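Home Ask Browse topics Kitchen & Table Sign in

Keeping a pine table from going yellow and sticky around the knots

4 min read

Posted by Edulia

We bought a secondhand pine table in May for the kitchen. It is planks, joined side by side, with plenty of knots. The seller had sanded it and put on one coat of something she couldn't name. It looked fine for a few weeks. Now two of the knots near the end where I sit feel tacky when the room is warm, and a sheet of paper left there overnight had to be peeled off.

I also have a problem with bowls. We eat at this table every day and don't use mats. There are dull rings in the places where we set down anything warm. I have wiped with dish soap and water, which did nothing, and then with vinegar, which made one ring paler than before.

What should I do about the knots, and do I have to strip the whole top to fix the rings? I have a small hand sander and would like to spend less than 74 dollars.

Marlene Teixeira

The tacky spots are resin. Pine keeps resin in and next to the knots, and warmth brings it to the surface. It can go on for years in a new piece and it usually slows down.

Scrape off what you can with a plastic card. Then wipe the knot with a rag dampened with denatured alcohol or mineral spirits. Open a window and keep it away from the stove. Test under the table first, because if that unknown coat is shellac the alcohol will soften it. That test will also tell you what you have. If the finish goes gummy under alcohol, it is shellac, and that would explain the rings too. Shellac marks easily with heat.

If it is shellac, I would strip the top and start over. Sand with 120 and then 180, always along the planks and never across. Vacuum, wipe down, put a thin coat of dewaxed shellac on the knots only, let it dry, then two or three coats of a water-based polyurethane over everything. The clear shellac under the poly is what holds the resin back. A quart of each is more than you need for a kitchen table.

Stop using vinegar on it.

Omoregie

I never sealed mine. Just oil it.

Spyros Tsolakis

Marlene's method is sound, but you may not need the sander on the whole top. White or cloudy rings are moisture sitting in the finish and often come out with a soft cloth and a little petroleum jelly left on overnight. Dark rings have gone into the wood and those do need sanding. Try the jelly on one ring before you buy anything.

I did ours three years ago with water-based poly. The color stayed pale, where my brother's table — same store, oil-based finish — went orange in the first year. Under a warm bulb they look much the same, so check the color in daylight before you decide it has yellowed.

Our dark blue bowl goes straight on the boards at most meals.
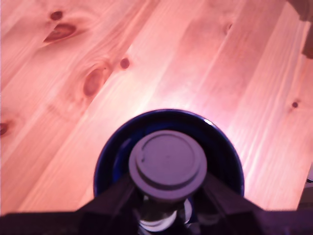 How long should I wait before putting dishes on a newly finished top?

Light use is fine after 24 hours with most water-based finishes, but leave anything hot or wet off it for a week, and read the can for the full cure time. Mine said three weeks. We ate off a card table in the meantime.

For cleaning afterward, use a damp cloth and a drop of dish soap, then dry it. Skip the spray polishes. They leave a film and the next coat of finish won't stick to it.

One more thing on the knots. If one of them is loose, run a little thin wood glue around the edge before you sand, and let it set overnight.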